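The slow part of pressing a button

Software for contact tasks is moving away from the grasp and toward the approach

Power is a dull problem in automation until a robot has to switch it on. A group at Olell, which writes manipulation software for light assembly and lab benches, has spent the better part of a year on tasks that involve small switches, shallow sockets and flexible cables. Its control stack, called Careo, picks up cartons and bottles without much trouble. Buttons on a white plastic housing sitting on a pale bench have taken longer.

The difficulty begins in perception. Depth estimation relies on texture, and a matte white surface offers very little. Early builds of Careo fused the bench and any pale object on it into a single plane, then placed the contact point several millimetres below the surface it was supposed to touch. The planner accepted the estimate and the arm pushed until the force limit tripped.

Olell's current pipeline treats geometry and colour as separate sources of evidence. A segmentation model proposes regions from the colour image. A second stage fits simple primitives to each region and carries an uncertainty value forward to the planner, which can then ask for another viewpoint before committing to contact. In the previous design that uncertainty was thrown away at the module boundary, a decision the engineering notes describe as "cheap at the time."

Learning from the wrist

The training data comes from hand-held grippers carrying a camera close to the fingers. An operator performs the task by hand, and the software recovers the tool's path from the video and inertial readings. The set used for the latest model holds 305 demonstrations, trimmed from a larger collection after a check on tracking quality.

Trimming was done with Peng, an in-house replay tool that draws the recovered path beside the video and flags any stretch where the two drift apart. Most of the rejected recordings failed in the same place: the early approach, when the fingers are still far from the target and the view is largely bare tabletop. With few visual features to follow, the tracker leans on inertial data and accumulates error.

A power strip makes a fair test of the approach. Its three light-blue buttons, one behind each socket, stand out from the white housing by colour, while the housing itself has to be separated from a gray-white table using little more than a faint shadow along its lower front edge.
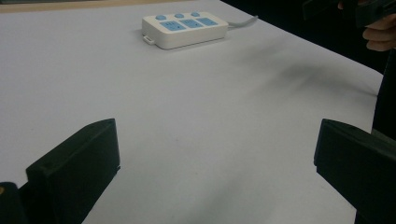 What the shadow does

Shadows proved to be a larger source of error than glare. A soft diagonal shadow thrown across a bench by a hand or a tool has no fixed shape, and it moves while the object stays put. An early segmentation model learned to treat a dark gradient as an object boundary, and its proposals slid across the table whenever somebody leaned in.

The fix was mostly a matter of labelling. Shadow regions were given their own class, and the loss was weighted so that confusing shadow with object cost more than missing a few pixels of edge. Mask errors on pale objects fell by 27 per cent on Olell's internal test set. The group has not published the set, and the figure should be read with that in mind.

Cables remain unsolved. A thin gray cable on a pale surface is often recovered as several unconnected segments, and the planner has no good way to decide whether they belong together. Careo currently inflates each segment into a keep-out zone. It is a conservative choice that sometimes blocks a perfectly good approach, and operators have asked for an override.

Planning the last few centimetres

Once the target has been located, the motion is split in two. A conventional planner handles the free-space path and stops at a standoff pose. From there a learned policy takes over, running on wrist images with a force threshold set by the controller. The handover is logged as a discrete event, so a failed press can be traced to one side or the other.

That separation appealed to Zesport, a systems integrator testing the software on bench equipment. Its engineers wanted a planner they could inspect and a learned component small enough to replace. In their April trial the complete sequence succeeded on 70 per cent of attempts, with most failures assigned to the standoff pose and comparatively few to the press itself.

Latency explains part of the remainder. The policy receives images that are already slightly old, and a fast approach turns that delay into a position error. Slowing the arm helps, at a cost in cycle time that Zesport considers acceptable for lab work and too high for a line. Olell is now testing a buffer that timestamps each image against the joint state and predicts forward to the moment of execution.

The next release of Careo will expose the uncertainty values through its public interface, along with the handover log. Cable grouping is scheduled for the version after that.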